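Pouring, mostly

A small lab in Gitascombe wants robots to learn the boring bits of kitchen work from people. It has got further than expected, and it got there by looking at wrists.

The kettle is on when I get to the unit at Firkness, half past eight, August, already too warm. Youssra Benkirane has the door open with her foot and a tray of lentils in both hands. No hello. "Mind the floor, they roll."

They do roll.

Benkirane runs the manipulation side of Trerkport, a research outfit that lives above a shop selling bathroom fittings. Two rooms. One full of computers and a bad sofa, the other full of dry food. Rice, barley, peas, corn, flour in bags. People come in, put on a head camera, and decant things from one container into another. For hours. What they do with their hands goes into a model, and the model goes into a pair of robot arms next door called Younis. One name for both arms. I asked which arm was Younis and got a look.

The question they are working on sounds like nothing. Can a robot learn to pour from a floppy bag by watching a person's view of their own hands, with no robot in the loop until the very end? No joysticks, no one dragging the arms about. Just footage.

Pouring from a cup is old hat. A cup is stiff. You know where the lip is, you tilt it, stuff comes out. A bag hasn't got a lip until you make one. You pinch a corner, the weight slides, the bag sags somewhere else, the corner closes up, you shake it. Every one of us does this without thinking and every one of us does it slightly differently.

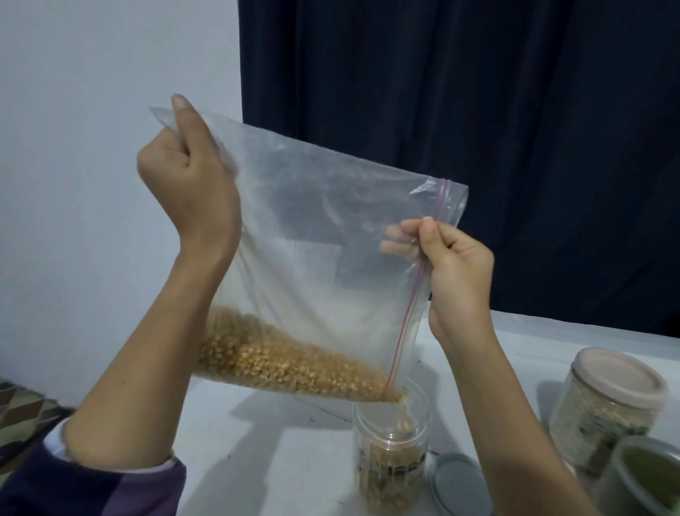 Mulugeta Hailu wrote most of the code and was the one who spotted the thing about wrists. Or the other wrist, to be exact. Everybody had been staring at the pouring hand, the one nearest the opening. That's where the action is. The model got very good at predicting where that hand would go and Younis went on chucking barley over the bench.

"It looked perfect on the plots," Hailu says. "Lovely curves. Then grain in the gripper joints, grain in my shoes."

So he turned it round. Trained one version that could only follow the guiding hand, and one that could only follow the holding hand, the one further up the bag that seems to be doing not much. The second version was better at predicting when the flow would start and stop. Quite a lot better. The holding hand is where the load is. It dips a little before the grain moves and lifts a little before it stops, and the guiding hand comes in after, tidying up.

He didn't believe it. Ran it again with the left and right swapped, in case it was something daft in the file handling. Same answer. Ran it on a different person. Same answer but weaker, and then they found that person was a bag-shaker, and shakers turned out to be their own problem, of which more in a minute.

The dataset they have now is 1,428 pours. That is after the cull. Souad Kabbaj did the cull, by eye, on the bad sofa, with a spreadsheet. Her rule was simple enough. If she couldn't tell when the first grain left the bag, the clip went. If a hand covered the opening the whole way through, it went. She didn't throw out spills. There was an argument over that.

The case for binning spills: you don't want a robot to learn to spill. The case for keeping them, which Kabbaj made and won, is that people recover from a spill in about 700 milliseconds, and the recovery is the good bit. The bag comes up, the corner gets pinched again, off you go. A model that has only seen clean pours has no idea what to do once it has made a mess. It carries on. Kabbaj did an impression of it carrying on, arms stiff, face blank, and I'm afraid I laughed at the robot with it sitting there.

Then the materials. Big things like corn and beans are friendly. They come out in a stream you can see, they make a noise, they stop when you stop. Rice is fine. Fine powders are horrid. Flour hangs about in the bag, does nothing, does nothing, then falls out in one lump. It also coats the inside of the plastic so the camera can't tell a full bag from an empty one. Hailu's first fix was to train on powders separately. Didn't work, not enough clips, and the thing just memorised the wall. Second fix was to stop telling the model how full the bag looks and make it guess from how the bag hangs. The sag, the slope of the bottom edge. That did work, some of the time.

I ask for a number and he gives me a face instead. The paper has it, the paper isn't out, come back when it's out. Fair enough.

What I did see was eleven goes, one after the other, before lunch. Dried corn into a jar. Younis takes the bag by a top corner with one gripper, waits, waits a bit more, gets hold of the zip side with the other. The tilt is slow. Then there is this tiny dip in the upper arm, exactly the dip Hailu had shown me on the screen an hour earlier, and the corn goes. I'd say it looked human but it didn't realy. It looked like somebody pouring in thick gloves, being careful because it isn't their house.

Nine went in the jar. One went mostly in the jar. One, the gripper lost the corner and the bag swung and we all got on our knees with dustpans.

The shakers, then. Some people tilt. Some people hold the bag nearly still and jiggle it, short and quick, and let the grain walk out. To a model that learns by averaging, this is poison. Average a tilter and a shaker and you get someone who tilts halfway and trembles. Younis did this for most of the spring. Anikó Csizmadia, who joined from a group that works on handwriting, thought it was the most familiar thing she'd ever seen. Same as joined-up letters, she says. Two people write an r in two ways and the average is not an r. You need the model to pick one and stick with it until the end of the stroke.

Her version picks. At the start of a pour it settles on a style and it isn't allowed to change its mind until the bag comes level again. It took her two weeks to write and a good deal longer to persuade the others it wasn't cheating. The objection, as I understood it over a cheese roll, is that choosing a style up front means you can choose wrong, and a tilter with damp flour is stuck. Csizmadia's reply is that people are stuck as well. They stop, level the bag, have another go. So does Younis now. It is odd to watch a machine give up and start again and feel that it has improved. 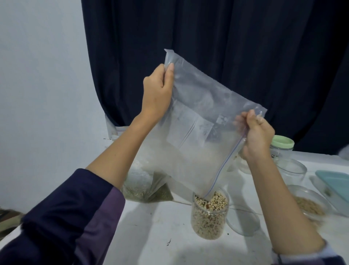
Why use a head camera when the hands get in the way of the view?

Because the hands are what the model needs to follow. A camera on the wall sees the jar more clearly but loses the fingers behind the bag, while a head camera moves with the person's attention, so the view tends to turn towards the opening just before the pour begins.

Not everyone is sold. Ovidiu Ghiță builds packing lines for a living and sits in on the Firkness meetings once a month, mainly, he says, to be rude. His view is that a funnel and a stiff tub would solve all of this for the price of a sandwich. Nobody in a factory would ever pour from a floppy bag, you'd change the bag. Benkirane doesn't disagree. She just isn't interested in factories. Her mother has bad hands and a cupboard full of half-used packets, and you can't redesign the whole cupboard.

Ghiță's other complaint is better, I think. He wants to know what happens with a jar the model hasn't seen. Narrow neck, say. Or a bowl. The answer today is that wide jars are fine, bowls are fine, and narrow necks are a coin toss. The people in the footage slow right down for a narrow neck and bring the corner of the bag almost onto the rim, and there just aren't that many clips of them doing it. So that's the next batch. Narrow necks, all of it, and fewer shakers if they can help it, though you can't really ask someone how they pour. They don't know. Benkirane swore she was a tilter. She is not.

There is also weight. The footage has none in it. You can watch a hand dip and guess that something heavy has shifted but you can't feel it, and the arms can. Younis has force readings at both wrists that the training never touches. It seems a waste. Csizmadia wants to add them right at the end, a small top-up of practice on the real arms, a couple of hours rather than weeks. Hailu would sooner leave them out until the footage-only result is nailed down and written up, otherwise nobody will be able to say which part did the work. They had this row in front of me, quite politely, and it was plainly not the first time.

For now Hailu is winning. The claim stays narrow: dry goods, zip bags, two arms, learned from what people saw while they poured. A second group over at Gitascombe college has asked for the clips to try on its own arms, which have three fingers instead of two and are a good bit slower. If the holding-hand trick turns up there as well, it's a finding. If it doesn't, it might just be something about Younis.

I left at four. Kabbaj was back on the sofa with a new folder, playing the same second and a half over and over, finger on the key, trying to decide wether she could see the first bean go.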